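Speaker notes – entryways talk, Tritbridge library, 9th July
Running time 25 min plus questions. Clicker is dodgy, stand near the laptop.

Start before the lights go down. Ask who came in with a bag. Ask where it is now. (Floor, back of chair, lap. Always the same.)

OK. Talk is about the first two metres inside the door. Hats, coats, keys, bags, the dog lead. I did wardrobes for years and thought hallways were beneath me – say that, it gets a laugh – then did a run of small flats in Meturstead with no hall at all and changed my mind. Door opens straight into the lounge room. You're home, you've got your arms full, where does it go. Couch. Goes on the couch.

Don't rush this bit, it's the whole argument. Stuff lands where your hand is when you stop walking. Put the hook there. Not where it looks good in the listing photos.

Slide 2, floor plan of the Landero flat. Point at the door swing. The door opens onto the only bit of wall wide enough for a rail, so the rail ended up behind the door and they used it twice. Moved it to the hinge side of the kitchen opening, 700 clear from the door edge. Used every day after that. Same rail!! Same screws.

Slide 3, hooks vs hangers. Quick. Hangers are two hands and a decision. Hooks are one hand. Kids and teenagers will use a hook, sometimes. Won't use a hanger, ever. Guests won't open your cupboard, they feel rude. If you have people over a lot you need something out in the open.

Somebody will say hooks look messy. Yes they do. A bit. Ask them what the couch looks like. 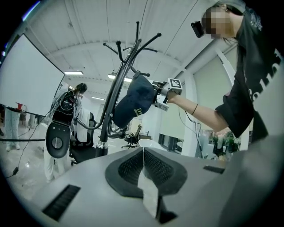 Free-standing racks, give these a fair go, I used to be a snob about them. Good for renters, good for offices and halls and anywhere you can't drill. You can shift one in winter and shift it back. The one on the slide is the black metal sort, curved arms with round ball tips, and I want people to look at the ball ends because they matter more than the finish. A thin pointy hook puts a dent in the back of a wool coat and goes straight through a knitted beanie. Ball tip spreads the load. There's a baseball cap on this one and caps are the test I always do in the shop – take your own hat, hang it up, take it off with one hand. If you have to fiddle, put the rack back. Note the lower arm as well, curving out underneath. Good spot for kids' things and umbrellas, people forget to look for a low one when they're buying.

Weak points, say these too or the renters will write to me. They tip. Load one side with three winter coats and a laptop bag and over she goes. Heavy base or don't bother. Spread the weight round. Bags go on the floor or on their own hook on the wall, never up the top of a rack. If there's a toddler in the house put it in a corner and strap it, or go without until they're older.

Height. People ask every time so have the numbers ready. Kids' row at 1200 off the floor is too high for a four year old, drop it. Leave 500 between the kids' row and the adult row or the long coats cover the little ones and it all gets yanked down. Adult row wherever the shortest adult can reach flat-footed. Get them to mark it with tape and live with the tape for a week befor drilling.

Slide 5, caps and hats. Short one.
– Everyday cap gets its own hook. One cap, one hook. Stack them and you wear the top one forever.
– Hang by the strap or the back, not the brim, if you care about the brim. Grab it however you like.
– Embroidered fronts face out, otherwise they rub against the coats and go fuzzy.
– Straw hats flat on a shelf, crown down. Felt the same.
– Anything not worn since February goes in the box. Not the bin, the box. People relax when you say box.

Sidebar if time – the Were Street hall job. Community hall, 213 people at the Saturday thing – no, leave out which day, just say at the big do – and a single row of hooks by the toilets. Coats on every chair back, chairs falling over. We put in two rolling rails by the entrance and a shelf over the top for hats and helmets. Cost was about 3,000 all up including the shelf. Chairs stopped falling over. Skip if runing late.

Slide 6, the drop zone list. Read it slow, they photograph this one. Hook for each person plus one spare. Bowl for keys. Tray for wet shoes. Somewhere to sit, even a crate. Light switch you can reach with full hands. Mirror optional, mirror is nice, don't fight about mirrors.

The spare hook!! Come back to this. If every hook is full you've got no system by Wednesday – say "by midweek". The spare is for the visitor and the jumper somebody took off in the car.

Questions I'll get:
Adhesive hooks – fine for caps and leads, not coats, and clean the wall with metho first.
Shoes on or off – not getting into it.
Plasterboard – find the stud or use a proper anchor, happy to show after, I've got a few in my bag.
Over-door hooks – check the door still shuts. Check it twice.

Handouts on the table by the exit. Take the tape measure home this time.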